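Philomena Scanlon on keeping a shoe repair shop open in Momcombe
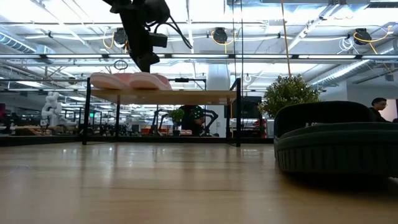
A black slide sandal on a wooden tabletop, with a leafy bush behind it.

Philomena Scanlon took over the repair shop on Drurent Street in 2000, when the man who trained her retired to live near his daughter. The shop had been open since 1935 under three different names. She kept the last one, Dramani, as it was already painted over the door and she had no money for a sign painter.

"People still call me Mrs. Dramani," she says. "I answer to it."

Most of her work is heels and half soles. Zippers on boots come next, then stitching, then bags. She charges 17 dollars for a pair of women's heel tips and has not raised the price since March of last year. Leather went up in that time and rubber went up more. She expects to change the price list before winter.

I asked what she does with sandals and slides, which make up so much of what people wear now. She gets a few each summer. A strap that has pulled out of a sewn sole can usually be put back. A sandal molded in one piece is harder.

"If it's foam all the way through, there's nothing for me to stitch into. I can glue it. I tell them the glue may last the summer and it may not, and they can decide. I don't charge much for that."

She turns down more work than she used to. Some sneakers come in with soles that have crumbled from sitting in a closet, and by the time she has cleaned off the old material the upper is often too weak to hold a new one. She says customers take this badly, especially when the shoes have hardly been worn.

"They saved them for best. I feel bad about that every time. Wear your shoes."

The finishing machine along the back wall came with the business. Parts for it are hard to find, and when a bearing went she got help from Wouter Hoekstra, who ran a repair shop in Hikcombe until his hands got bad. He had the same model in his garage and let her take what she needed from it. They talk on the phone most weeks.

"He asks what came in. I'll tell him a pair of welted brogues, and he wants to know the color, the thread, everything. He misses it."

She has had two trainees over the years. One left for nursing school and the other moved away. She would take on another if the right person asked, though she warns that the first year is mostly sweeping, pulling nails and learning to sharpen a knife.

Her advice on upkeep is short. Let damp shoes dry away from the heater, with paper inside them. Bring heels in before the tip wears through to the post. Give leather a day off between wearings.

The shop will close for a week from 17th October while the floor is replaced. Finished repairs should be picked up before then.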